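Culix puts hand-held grippers on a fixed service schedule at Flirkstead

Feb 22, 2026 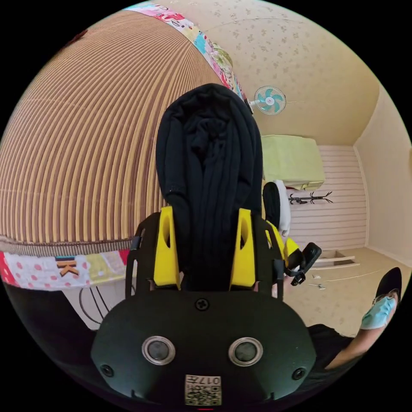 Culix has changed the way it looks after the hand-held grippers used at its Flirkstead site, where operators record themselves handling clothes and other cloth items for a project called Lu. The new schedule took effect this month. It covers the yellow gripper fingers, the lenses on the front of the housing, the trigger and the straps, and it replaces an arrangement under which a tool was serviced when someone reported a fault.

The recordings from Flirkstead go to Unness, which uses them to train a two-armed folding cell. The company asked for the change after a batch from December came back with a note that the gap between the fingers did not match the value in the log. Culix traced the fault to one left-hand tool. The fingers had worn at the tips, so the tool reported a closed grip slightly before the fingers met. Thick fabric hid the error. Thin fabric slipped.

That tool was taken out of use and rebuilt over two days. The housing was opened, the finger frame was taken off and the linkage behind the trigger was cleaned. A small amount of lint had packed into the pivot on one side, according to the service note, and a spring was found to be weak. Both fingers were replaced as a pair. Culix does not fit a new finger next to an old one, as the two will not close evenly.

The rebuilt tool went back to its operator with the same code label, so that earlier recordings can still be matched to it. The repair is entered against the label number, and any session after the repair uses a new calibration file.

Under the schedule, each operator now goes through a short check before the first recording of a session. The lenses are wiped with a dry cloth, first one and then the other, and looked at under a lamp for smears. The operator then squeezes the trigger slowly from fully open to fully closed and watches that both fingers move together. If one lags, the tool goes to the bench. Operators are asked not to adjust the screws on the housing themselves.

The closing check is done on a strip of test cloth. The operator grips it, lifts it clear of the table and holds it while the software logs the finger position. The reading has to agree with the last one on file. A tool that fails is tried once more after the fingers have been wiped, then pulled if it fails again.

Cloth is harder on the tools than the boxes and cups used in earlier work at the site, Culix said. Garments shed threads, and dark fabric in particular leaves fibers that are difficult to see against the black parts of the tool. The slots in the upper part of the fingers also collect lint. The bench now keeps a soft brush for the slots and a small vacuum with a narrow tip for the frame. Compressed air has been dropped from the routine after it was found to push fibers deeper into the trigger linkage.

Fingers are now changed after 80 hours of recorded use, whether or not they look worn. Culix had been getting nearly twice that from some pairs, but the December batch showed that wear at the tip starts to affect the readings well before it can be seen. Old fingers are kept in a labeled bag for a month in case Unness has a question about a recording, and are then thrown out.

Setup has been changed as well. The two tools in a pair are calibrated together, against the same target board, and are kept together afterward. Before this, a spare could be swapped in for either hand and calibrated alone. That saved time at the start of a shift but left small differences in where each tool believed the other to be, and those differences showed up when both hands held the same garment. A swap now means that the pair is calibrated again from the start. The full procedure takes 56 minutes on the bench, most of it spent waiting for the software to work through the calibration images.

Straps are checked at the same time. The strap should hold the handle firmly enough that the tool does not roll in the hand when the trigger is released. A loose strap does no damage to the gripper, but it makes the view from the lenses shake at the end of each grip, and Unness has been rejecting recordings where the shake is strong.

Much of the recording is done in furnished rooms with ordinary light, which brings problems a workshop does not. Striped or patterned surfaces close to the lenses can confuse the tracking software, and a running fan will move light cloth while it is being held. Operators have been told to note such things at the start of the recording and carry on. Unness wants the varied rooms kept, on the grounds that the folding cell will have to work around the same kinds of surfaces.

The operator checks are logged on a form that opens before recording can begin. Bench work is kept in a separate log, which Unness can read but not edit. Both logs use the number on the tool's label. Where a label has become scratched or hard to scan, it is replaced with a copy carrying the same number and the replacement is noted.

At the Unness end, the folding cell uses fingers of the same shape as the hand-held tools and has moved to the same replacement interval. Its fingers wear differently - mostly along one inner edge, where the arm drags cloth across the table - and the company is looking at whether the interval should be shorter there. The arms are stopped and locked out before any finger change, and the grip reading is checked on the same type of test cloth that Culix uses.

The schedule at Flirkstead will be reviewed after 3 months. Culix said it would look at the number of rejected recordings, the time lost to bench work and the cost of replacement fingers. Spare fingers for the period have already been delivered to the site. The December recordings made with the faulty tool have been marked in the Lu archive and will not be used for training, though they remain available for testing the tracking software.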